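Packing Up Three Kids And A Cello: A Talk With Setareh Babaei

I caught Setareh Babaei at seven in the morning her time, with a rooster going off somewhere behind her. She laughed and told me to get used to it. "He does this the whole call. The kids named him after their old principal."

Setareh and her husband, Bayu Tarigan, moved to his mother's village last April with three kids (the oldest is 8), four suitcases and a cello. I wanted to hear about the stuff people skip on their blogs, so I started with money.

"We had 3,000 dollars set aside for surprises and we went through it in the first month," she said. "School deposits, mostly. And a water pump! I had never thought about a water pump in my life."

The kids each got to bring one small bag of toys. I asked how that went and she groaned. "My middle one packed and unpacked for a week. I stayed out of it, and I'm glad I did - she still knows exactly what she chose." 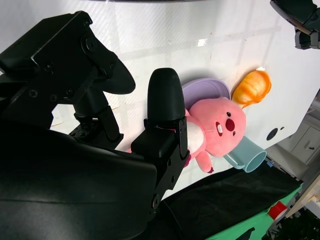 Finding a school

They looked at two. The bigger one had more than 300 students and a long waiting list, so they went with the little place down the road, where the whole school is 40 kids.

"My son cried at drop-off until June," Setareh told me. "Then one day he got out of the car and forgot to say goodbye, and I sat there and cried instead."

Bayu wandered in with coffee around then, so I asked him what he misses. "Library books," he said. "And being bored on a Sunday drive."

Would they do it again? Setareh took a while with that one. "Yes, but I'd leave the cello with my sister. It hates the humidity, and so does my daughter when she has to practice."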